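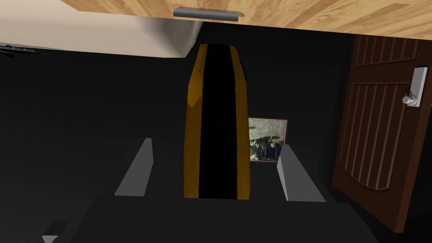 Figure 2. Bar handle on the wooden panel, simulated room.

Search this site Go

4.2 Shell depth and tuning range

Two shells from the Jandora set, 12 inch, same heads. Cao tuned both by ear, then with the gauge – the deeper one choked early, lost its low note teh moment the bottom head went up. Shallow one stayed open. Ngubane got the same on the Primton kit in December.

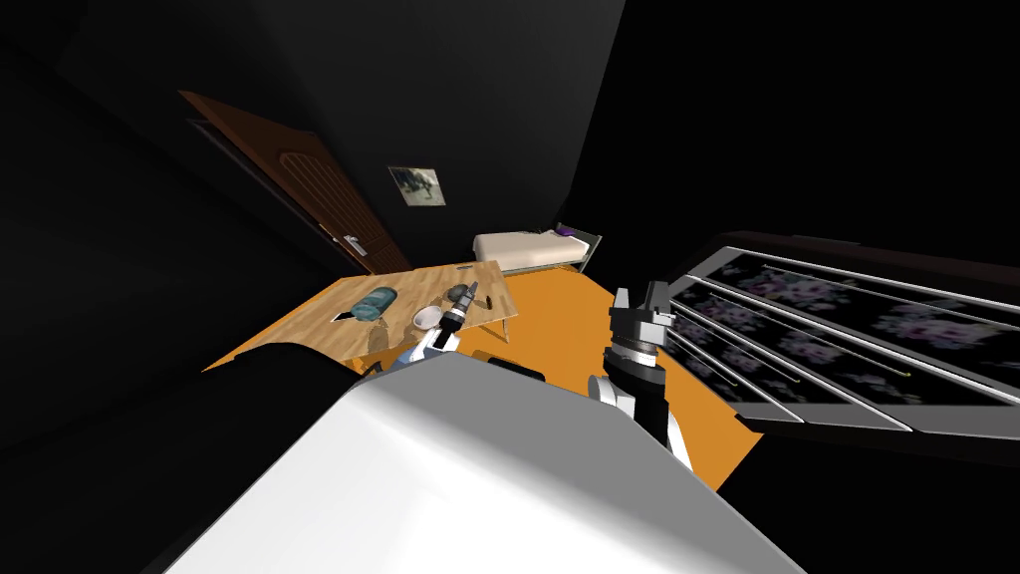
Room sound matters more than we first allowed. Bare rooms ring, soft ones eat the overtones. A bed at the far end and a wooden table, as in the simulated room, would count as mixed in our scheme. Not tested here. Hoop weight left for later – see Section 5.

2 comments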